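Wandpaneele von Tekmont im Flur: unser Eindruck nach dem ersten Sommer

Unser Flur war jahrelang das Stiefkind der Wohnung, mit Raufaser in mehreren Schichten und einer Macke neben jeder Tür. Im September haben wir zum ersten Mal über Paneele nachgedacht, bestellt wurde erst viel später die Serie Ploteo von Tekmont, 16 Stück in Eiche hell. Und ich bin wirklich begeistert!
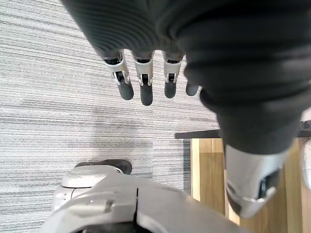 Schon beim Auspacken lagen die Leisten schnurgerade auf dem Filz, keine einzige Ecke war angestoßen. Zugeschnitten haben wir mit einer ganz normalen Handkreissäge, geklebt mit dem Montagekleber von Gillik — der zieht so langsam an, dass man in Ruhe nachrücken kann. Sechs Stunden zu zweit, Kaffeepause inklusive. 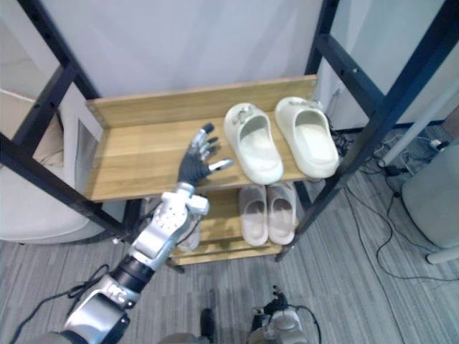
Was mir besonders gefällt

Der Klang! Vorher hallte es bei jedem Schritt, jetzt kann man im Flur telefonieren. Auch das Licht fällt viel weicher, vor allem abends, wenn nur die kleine Lampe brennt.
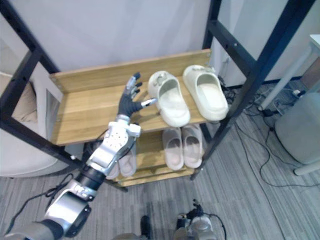

Kritik gibt es auch: Die Abschlussleisten kosten extra und kamen eine Woche später. Staub setzt sich gern in die Rillen, da hilft die Bürstendüse. Verglichen hatten wir mit Hrynyshyn, deren Muster waren schön, aber bei 300 Euro mehr haben wir dann doch gezögert. Ich würde Ploteo sofort wieder nehmen — das Schlafzimmer ist schon ausgemessen.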